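Pedestal table by a full-height window: wobble and glare

Posted by Kamala Murthy in Furniture & Fittings

I have a round pedestal table with a glossy white top, single column and flat disc base, standing on carpet next to a floor-to-ceiling window. The top moves when I lean on the edge. Diameter is 600 mm, base 300 mm. The daylight reflection is also tiring to work beside after 2 p.m. Can either be fixed without replacing the table?

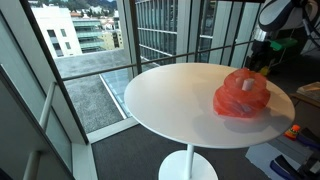 Table at the window, orange-red bag on top.

Biltmont

Two separate problems. For the wobble, turn the table over and tighten the fixings at both ends of the column. If it still moves, the carpet is compressing under the base. A rigid board under the disc, wider than the disc, spreads the load. A 300 mm base is small for that top, so keep heavy items near the center.

Measure the top again before ordering a cover. Mine was sold as 600 and came out at 595.

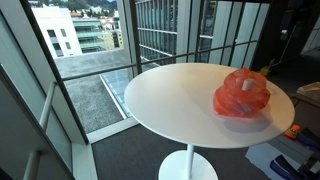

Mishra

Glare: matte desk mat or a cloth. Done.

Zosthorpe

A mat only treats the part it covers. A sheer roller blind cuts the reflection across the whole top and keeps most of the light. Moving the table back from the glass may help too, depending on where you sit. Don't sand the gloss. It will look patchy and mark easily.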